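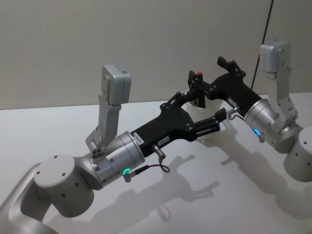

Subject: Re: Tea urn, again

Alistair Niven wrote:
> I have now descaled the Urkell for the third time this year and it still
> takes until half past ten to boil. Could we please go back to kettles?
> Also, who keeps putting the decaf in the ordinary tin? I slept beautifully
> through the whole of the second talk.

Alistair,

I'd be glad to see the back of the Urkell, but kettles won't do it. We tried them at the July meeting and tripped the hall's electrics twice, once during the minute's silence. Kulow do a 9 litre urn which the bowls club swear by, though they drink so little of anything hot that I'm not sure they'd notice.

Before anyone orders one, a few things.

The water is half the trouble. It comes out of that kitchen tap like liquid chalk. If we fill from the jug filter we'll descale less, and the jug is in the cupboard under the hatch, behind the bunting, where it has been since it was bought.

On cups: we own 200, according to the inventory, and I have never met more than a third of them. If you have a stack at home from the plant sale, bring them on Friday and no questions will be asked.

The coffee from Adugna went down well and I've put in for 3 more bags. The Hundimine did not, and there are 7 left if anyone is fond of it, or has a path that wants gritting.

As for the decaf, that was me. The decaf tin has a dent and the lid won't come off without a screwdriver. I have now written DECAF on the other one in marker pen, so the ordinary tea is in the box with the sugar. Please don't move it.

Could whoever has the hatch key let me know by Friday lunchtime? I need to get in at six to switch the urn on.

M.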